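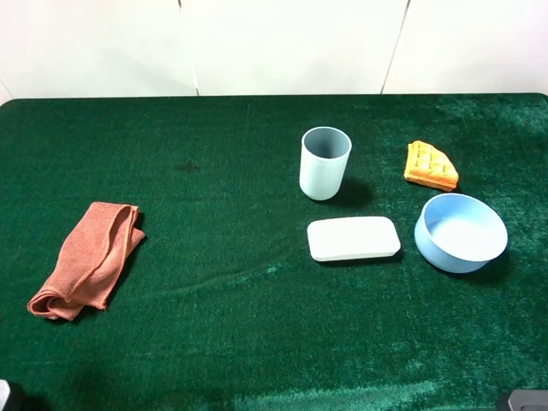
Pramila Tomar wrote that she would leave the sponge out of it until the spot had been tested somewhere hidden, and that was the first reply to come in. The question and the replies follow.

Question 2724
Getting a dark spot out of a green velvet table cover

I have a table with a deep green velvet-type cover that I use for sorting and card games. There is a small dark spot on it, toward the back, uneven in shape. I don't know what made it. It could be tea, it could be oil from a snack bowl. I have a microfiber towel, a plastic cup for water and one of those sponges with a grid of little squares on top. The cover is fixed down, so washing it in the machine is out. The label under the edge says Wekano and gives no fabric content. How do I clean this without leaving a ring or a flat patch?

Posted February 14, 2025
3 answers

Pramila Tomar
Test first. Pick a place on the underside or at a back corner, dampen it with plain water, let it dry overnight and see if the color or the pile changes. If it looks the same, go ahead with the spot.

Put cool water in the cup with 2 drops of clear dish soap. Dip a corner of the towel, wring it out hard, and press it on the spot. Lift and press again with a clean part. Don't rub. Work from the outside of the spot in toward the middle. Then do the same with plain water to get the soap out, and blot with a dry part of the towel.

A ring usually comes from wetting one small circle and stopping there. I dampen a wider area very lightly at the end, going lighter toward the outside. When it is nearly dry, brush the pile in one direction with a soft clothes brush. Textured sponges can rough up velvet, so I keep mine for the sink.

One more thing, your towel is orange. If it is new, wash it by itself before you use it on anything. I had a red one from Illberg bleed onto a chair seat and that was harder to get out than the original stain.

Shivam Tiwari
If it is oil, water won't do much. Put cornstarch on it, leave it for 3 hours, vacuum with the brush attachment on low. Repeat if you need to. Then do the soap part. I did this on a footstool in March and it took two rounds.

Also brush the spot before anything else. Sometimes velvet is only crushed and looks darker from one side. Look at it from the other end of the table.

Dubey
just buy a new cover, Tundetti has them for 69

Comment from the asker
Brushed it both ways and it stays dark, so it is a stain. Trying the cornstarch tonight.

Comment from Pramila Tomar
Good. Keep the cup on another table while you work, mine went over once.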